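Handing a bench task over to a robot arm: notes for line leads

Last revised 13 May 2026

Most of what is written about small robot arms covers the installation: bolting down, wiring, teaching positions. Much less covers the staff side, and that is where our first attempt at Skirkdale went wrong in January. The arm ran. The people working next to it had not been told who was allowed to stop it, who topped up the parts, or what would happen to the half of their shift it had taken over. These notes set out the order we now follow. They assume a single arm on a packing or kitting bench, with one operator nearby and no fence, and that the safety assessment for that arrangement has already been signed.

Step 1. Choose the task with the people who do it

Ask the bench staff which part of the job they would give away. At Skirkdale the managers had picked box erecting because it was slow. The staff picked the repeated reach into the small-parts tubs, which was making wrists and shoulders sore by mid-afternoon. We went with the staff's choice on the second attempt.

Write the task down as it is done, including the parts that are missing from the work instruction. Sit at the bench for a full shift. Note each time the operator does something other than the standard movement: turning a part over, shaking a tub, setting a doubtful item aside. Every one of those is either something the arm must learn or something a person must go on doing.

Step 2. Split the task in writing

Draw up two columns, headed Arm and Person. Every action from Step 1 goes into one of them. Avoid a third column for shared work. On our first sheet we had one, and everything awkward ended up in it.

Our current split for the tub bench is as follows.

Arm: reach into tub, grip one item, lift, place in tray, return to wait position.

Person: fill tubs, check the first tray of each batch, remove damaged items, clear misgrips, change over between products, sign the batch sheet.

Read the Person column back to the operator and ask how long each item takes. If the total comes to less than half the shift, decide now what the remainder will be used for, and say so. Leaving it open causes more worry than any answer you are likely to give.

Step 3. Fix the containers before you tune the arm

Operators correct for poor containers without noticing. An arm does not. A tub that sits a little to the left of its usual place is no trouble to a person and can cause a failed pick every cycle.

Mark the tub position on the bench. Use one pattern of tub only, and withdraw the others from the area so that they do not drift back in. If the tub has a lid with an opening, set the approach height from the lid and the grip height from the floor of the tub, as two separate values. Check both again whenever a new delivery of tubs arrives. Ours come through Quaye, and two deliveries of the same part number have differed enough to matter.

Route the cables so that they have slack at the wrist at full reach, and keep them out of the path of the operator's hands when the tub is changed.

Step 4. Run slowly with the operator in charge

For the first 5 shifts, run at 40 per cent of the planned speed. The operator starts the arm, stops the arm and decides when it is not worth restarting. The engineer may be present but does not touch the controls unless asked.
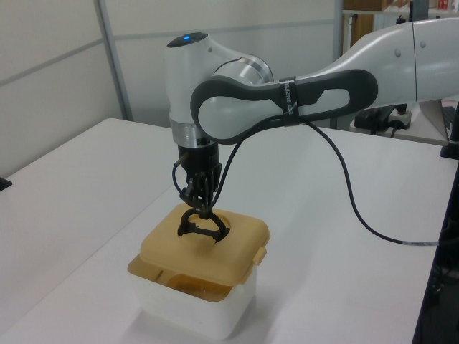

Keep a stop log during this period. Each line needs the time, what the arm was doing, what the operator did and whether the item was usable afterwards. Do not ask for a cause. Operators who are asked for a cause tend to leave out the stops they cannot explain, and those are the ones you want.

Review the log at the end of every shift, at the bench, with the operator present. If the same stop appears 3 times, treat it as a fault and correct it before the speed is raised.

Step 5. Change the targets on the same day

This was the worst of our mistakes. The old bench target counted items packed per person. Once the arm was doing the picking, the figure measured the arm, and operators were being asked to explain numbers they no longer controlled.

Replace it before the arm goes to full speed. We use trays passed at first check, with arm stoppages recorded separately against engineering. Rosario Costa, the line lead at Drunstead, goes further and leaves individual figures off the board altogether for the first 28 days – a sensible allowance if your site permits it.

Check the pay grade as well. Clearing misgrips and running changeovers may sit in a higher grade than hand packing. Raise this with personnel before the operators have to.

Step 6. Keep the manual skill alive

Schedule one batch a week by hand, with the arm parked. It gives you a working fallback when the arm is down, and it lets new starters handle the items and learn what a damaged one feels like. Rotate this batch so that the same person does not always get it.

Step 7. Review, and be prepared to take it out

Hold a review after 28 days, with the stop log, the sore-joint reports and the batch sheets on the table. Agree beforehand what result would lead to removal. The arm on the Netar bench failed its review – changeovers were too frequent – and was moved to another line. The hand-packing layout had been kept on file, so the bench was back in use by the next shift.

File the two-column sheet with the work instruction and reissue it whenever an action changes column.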